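Sorting a Mixed Drawer of Screws and Small Parts

Most home workshops end up with one drawer where everything small gets thrown. Set aside an evening for it, and don't start by buying organizers. You won't know what sizes you need until the sorting is done.

Empty the drawer into something with sides. A dishpan works, and so does an old roasting tin. Screws tipped straight onto a bench roll off the back and stay there until you move house.

Pull out the trash first: bent nails, stripped heads, wall anchors that have already been used, anything rusty enough to leave color on your fingers. Then take out the large pieces such as hinges, brackets and hooks. What remains is much easier to see.

Run a magnet over the rest. Steel comes up and brass, aluminum and plastic stay behind. Put the magnet inside a sandwich bag before you start — turn the bag inside out over the catch and the screws drop off cleanly.

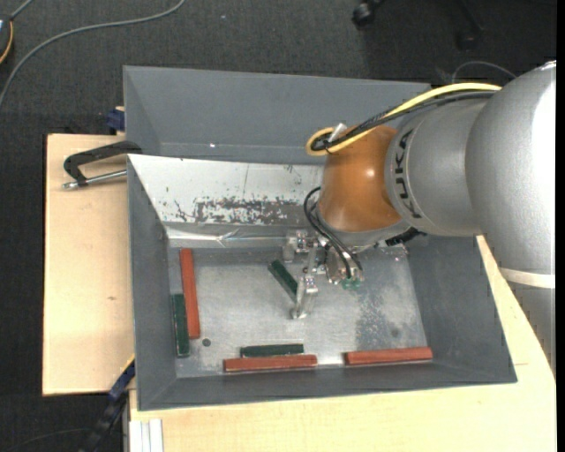
Should screws be sorted by length or by type?

Sort by type first, then by length within each type. Wood screws, machine screws and drywall screws do different jobs, and a drywall screw of the right length is still the wrong screw for a hinge.

For containers, straight-sided glass jars are hard to beat. Baby food jars hold enough for most people. Tape one screw to the outside of each lid and you can skip the label. If the jars sit on a high shelf, tape it to the side.

Machine screws are worth checking against a known nut before they go in a jar. If the nut binds after a turn or two, stop and try another size.

Keep one small tin for mystery parts. Imani Mollel of Harkthorpe wrote in to say she empties hers every August, and that 7 of the pieces in the last batch belonged to a bed frame she still owns. Furniture bolts and hex keys do better in a bag taped under the furniture itself.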